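Ticket 656: Route sheets print every stop twice
Queue: Dindudthorpe Schools, Transportation
Status: Open, waiting on vendor
Opened by: Forough Bahrami

7:10 a.m. Forough Bahrami
The morning sheet for Route 7 lists 116 stops. Route 7 has 58. The driver took it well and asked if she gets paid double. Please fix before the afternoon run.

7:42 a.m. Hugo Pastor
Confirmed. Nomden shows the route correctly on screen and doubles it on the way to paper. Restarted the print service. Still doubled, but faster.

8:25 a.m. Hugo Pastor
Other routes print fine. Route 7 is the one the board split in February and un-split two weeks later. My guess is that both versions are still marked active. Asked Nomden support to check. They sent me a link to the page on changing printer toner.

9:50 a.m. Ghazal Jafarzadeh
Deactivated the old version by hand. Nomden reactivated it during the 9:45 sync. Turned the sync off for this route only. The afternoon sheet now prints with 58 stops, in alphabetical order, a bold way to drive a bus.

10:30 a.m. Hugo Pastor
Sorted by pickup time and saved as a PDF. Forough has it. Vendor case stays open until the sync stops bringing back the dead.
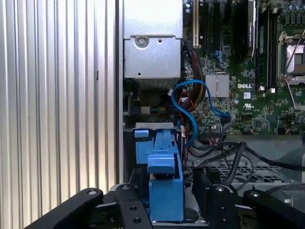
10:48 a.m. Marin Dumitrescu
The PDF is good, I checked it against the route map. Can we keep the sync off through the end of the month? Two families on Route 7 are changing addresses and I would rather type those in myself.

10:55 a.m. Hugo Pastor
Fine by me. Sync stays off, next check after the vendor calls back.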